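The weather turned in November and I finally dealt with the winter coats. They had been living on the hooks by the front door since last year, five of them on three hooks, and every time someone came in, one fell down.

I stripped the bed first so I'd have a big flat place to work. Everything came up from the hall and got its pockets emptied. I found a bus ticket, a glove and a receipt from Mullent for a lamp we returned.
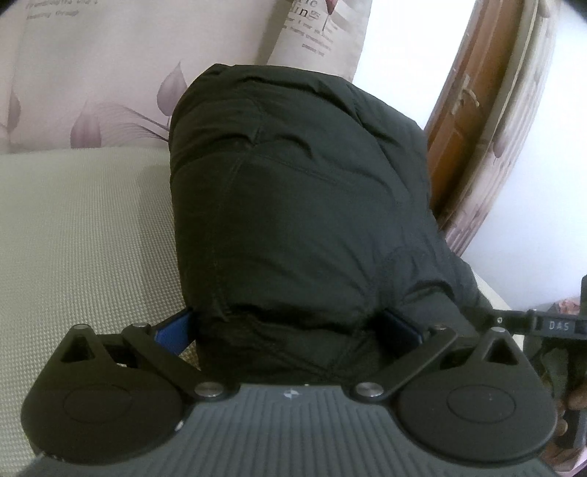
The black quilted jacket, bundled up.

The black one is the warmest thing in the house, so it stays out. It just needed a shake and a proper hanger. The wool coats took longer – both had lint on the collars, and one has a button hanging by a thread. I put that one aside for Xinyi Liao, who sews better than I do.

Two coats are going to Hussam Najjar for his nephews. The rest went back downstairs, one to a hook. The whole job took 90 minutes, including the time I spent looking for the lint roller.

Sheets are in the wash now. I still need to go through the scarves – they're in a bag on the closet floor and I haven't opened it yet.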